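杯架

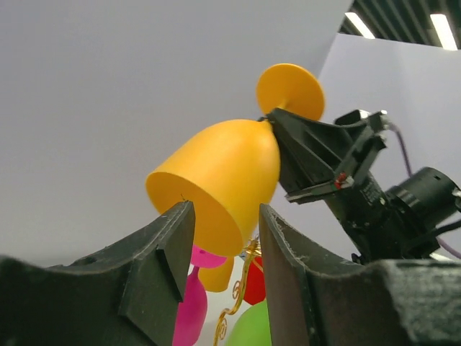 布丽吉塔·莱特纳决定让机器替她挂杯子，是在十二月，凌晨一点，她把自己的右手腕用弹性绷带裹好以后。医生说是腱鞘炎，少用手，她理解为可以多用别的手。共享工坊叫斯基尔基图姆，租金按格子算，她租了靠灰墙的那一格，灯是两条长的白灯，亮起来像牙科诊所。她在那里装了两条机械臂，一条负责把杯子递过来，另一条负责接。调试的头一件样品是那只橙黄色的塑料高脚杯，捏着细细的杯柄，杯口斜斜地朝下，底座翘在半空里，像一个人被拎住后颈还努力保持体面。再往下是金色的铁丝架，卷着两朵涡纹，架子旁边有红的、绿的、粉的，粉的那只倒挂着，底座朝上。布丽吉塔看着这套颜色，觉得自己像在给一个五岁的国王办酒席。

架子是她婆婆的。准确说是前婆婆的，离婚的时候别的都分清楚了，唯独这个架子没有人肯要，于是双方都很客气，客气到最后落在她家。架子运来时附了一张字条，上面写着：很实用。布丽吉塔把字条贴在冰箱上，贴了三年，冰箱换了一台，字条也跟着搬了过去。

她原本在普罗尔赛德做售后，工作是接电话，听别人讲他们的洗碗机如何背叛了他们。接了七年，她得出的结论是，人对机器的要求其实很低，只要它肯认错。可机器不认错，机器只亮灯。后来公司把售后交给了一个语音系统，语音系统一上来就道歉，道歉道得非常好，布丽吉塔在家试拨了一次，听完以后觉得自己被裁得有理有据。

遣散费里扣掉房租，剩下的买了两条二手机械臂。卖家在网上的名字叫加瓦拉斯，真名不详，头像是一只羊。加瓦拉斯说这两条臂以前在同一条线上干活，配合过，有默契。布丽吉塔问，默契也算在价钱里吗。加瓦拉斯过了一晚上才回：算。

东西到的那天，工坊里的人都围过来看。隔壁格子做吉他的老头摸了摸夹爪，说，这个夹琴颈不错。再隔壁是做蜡烛的一对姐妹，她们问会不会很吵，她们的蜡烛怕震。布丽吉塔说不吵。通电以后两条臂同时抬头，关节里发出一种长长的、不情愿的声音，像被叫起来上学。姐妹俩对视了一下，把蜡烛往里挪了一层。

第一个星期，她教它们认识彼此。说是教，就是坐在凳子上，拿左手一点一点地掰，掰到一个位置，按一下，存一个点。存到第二百二十二个点的时候，控制软件弹出一个窗口，问她是否愿意升级到专业版。她点了否。窗口又问她是否确定。她点了是。软件于是把前面存的点都清了，大概是理解成了别的什么确定。

她在凳子上坐了一会儿，去楼下自动售货机买了一包咸杏仁，回来从第一个点重新开始。

软件是一家叫乌斯顿的公司出的。乌斯顿有一个用户论坛，论坛里有一个置顶帖，标题叫《关于点位丢失》，下面有七百三十四条回复。布丽吉塔从第一条看到最后一条，看到凌晨。前面的人在骂，中间的人在劝，到后面大家已经在讨论彼此的孩子考了哪所学校。最后一条是上个月的，有人问，请问点位丢失怎么解决。下面没有回复。她想了想，写了一句：我也丢了。发出去，心里居然松快一些。

第二天早上她有了两个赞，其中一个头像是一只羊。

她给加瓦拉斯发消息：您也用这个软件？

加瓦拉斯回：要不我为什么卖。

难的是交接。一条臂捏着杯柄送过去，另一条臂张着两根手指去迎，中间有那么一小段，两边都以为对方拿住了。布丽吉塔在普罗尔赛德的时候，部门之间也是这么交接的，所以她一眼就看出了问题在哪里，只是当年她没有权限改。现在她有权限了。她给送杯子的那条加了一句：等。给接杯子的那条也加了一句：等。

然后两条臂就站在那里互相等，一等等了一个午休。她吃完三明治回来，它们还保持着那个姿势，黄杯子夹在当中，谁也不失礼。做吉他的老头端着茶从旁边过，看了半天，说，像我跟我太太过门的时候。

她把第二个"等"删掉了。

塑料杯子是她专门买的，原来架子上配的那套玻璃杯只剩一只，她不敢拿出来练。塑料杯掉在地上的声音很轻佻，嗒的一下，再滚半圈。掉到后来，蜡烛姐妹已经可以不回头地报出颜色。"红的。""绿的吧。""绿的。"有一回两个人意见不合，一起转过来看，地上什么也没有，是老头的顶针掉了。

布丽吉塔有一个本子，记失败。本子的扉页上写着她给自己定的目标：一千次。意思是连续一千次不掉，就算成了，就可以把那只玻璃的请出来。目标是头一天晚上定的，那时候她手腕上的药膏刚起作用，人比较乐观。到了第三个星期，纪录是十三次。她把一千划掉，改成一百，过了两天又把一百划掉，没有再往上写。

前婆婆是在这个时候打电话来的。老太太八十了，不知道从哪里听说她在搞自动化，声音里有一种谨慎的关心。

"是要开工厂吗？"

"不是，妈。"这个称呼离婚时也没有分清楚，"挂杯子。"

"挂什么杯子？"

"您那个架子，挂杯子。"

那头沉默了一会儿，背景里有电视，一个男人在大声地卖锅。

"那个架子，"老太太说，"不是挂杯子的。"

布丽吉塔扭头看架子。金色的铁丝在白灯底下亮得很有把握，粉杯子好好地倒悬着。

"那是干什么的？"

"我也不知道。"老太太说，"是我婆婆给我的。她说很实用。"

两个人都笑了，笑的时间不太一致，老太太那边多出来一截。挂电话之前她问手腕好些没有，布丽吉塔说好些了。这话说出来她才注意到，绷带早就没裹了，不知道哪天摘下来以后，一直垫在机械臂的底座下面找平。

好了的手闲着有点尴尬。她站起来，从架子旁边拿了一只杯子，自己挂上去，花了大概一口气的工夫。又拿下来。她朝四周看了看，老头在刨木头，姐妹俩在剪烛芯，谁都没看见。她把杯子放回原处，像放回一件证物。

那天晚上她没有走。工坊十点以后暖气只给一半，她披着外套，把接杯子的那条臂的速度调慢，慢到肉眼看着着急，又把两根手指合拢的位置往下挪了一点点，让它先托一托杯口，再去够别处。这个动作没有道理，参数表里也没有这一栏，是她自己挂杯子的时候发现的，她的手就是那么干的：捏之前先碰一下，好像打个招呼。

她按下启动。杯子过来了，歪着，底座朝天。黑手指从下面升上去，停住，碰了一下杯沿。

隔了片刻，软件弹出一个窗口，问她今天的体验如何，请打分，一到五颗星。

窗口正好挡在画面中央。她骂了一句很老派的话，是跟前婆婆学的，然后伸长脖子，绕过屏幕，直接去看那两条臂。送的那一条已经松开了，正慢慢地往后退，关节里还是那种不情愿的声音。杯子在另一边手里，晃了晃。

她打了三颗星。软件问，请问有哪些地方可以改进？输入框很大，能写不少字。布丽吉塔活动了一下手腕，把凳子拉近，开始打字。

打到后半夜她才想起来，杯子还没往架子上挂。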